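Repeat prescriptions at Varnau Pharmacy: your questions answered

Page last updated 2022-12-17

How do I order a repeat prescription?

Tick the items you need on the right-hand side of your prescription slip and hand it in at the counter, or post it through the box by the side door. You can also order through your surgery's website. We do not take repeat orders by phone, except from patients who are housebound.

How long will it take?

Allow 4 working days. The surgery has to approve the request before it reaches us. In the second half of December please allow longer and order before you are down to your last week.

Can somebody else collect for me?

Yes. They will need your full name, address and date of birth. For some medicines we also ask for proof of who they are.

Do I have to pay?

Prescriptions are free if you are under 16 or aged 60 and over. People aged 16, 17 or 18 should ask at the counter, as it depends on whether you are in full-time education. If you are not sure, ask before you sign the back of the form.

What sort of container will my tablets come in?

Most come in the maker's own box. Loose tablets go into a bottle with a child-resistant cap. If you find these caps hard to open, tell us and we will note it on your record and use a plain lid - but please keep these well out of reach of children. 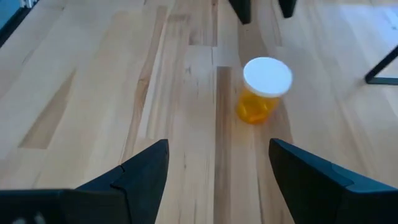
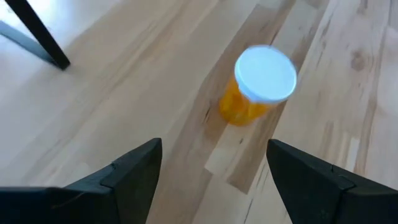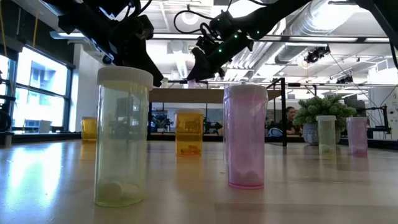
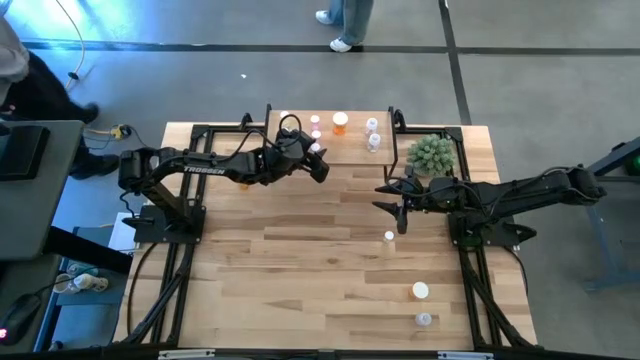
First and second pictures: amber bottle with a white lid. Third: larger bottle with a ribbed child-resistant cap.

Can I put my tablets into a different bottle at home?

We advise against it. The label carries your name, the dose and the date, and some tablets spoil if they are moved out of their original pack. Never mix two medicines in one bottle.

What should I do with medicines I no longer need?

Bring them back to us, opened or not. Do not flush them or put them in the bin. Needles must be in a sealed sharps box. We cannot reuse anything that is returned, even if the seal is unbroken.

Do you deliver?

We deliver to Statach and the Cruzado estate on weekday afternoons. Someone must be in to take the bag, and our driver will not leave it with a neighbour unless you have agreed this with us first.

Who do I speak to about a mistake or a complaint?

Ask for Yuk-lan Hung, the pharmacist in charge, or Naveed Abbasi when she is away. If you think you have been given the wrong medicine, do not take it. Keep the pack and ring us straight away.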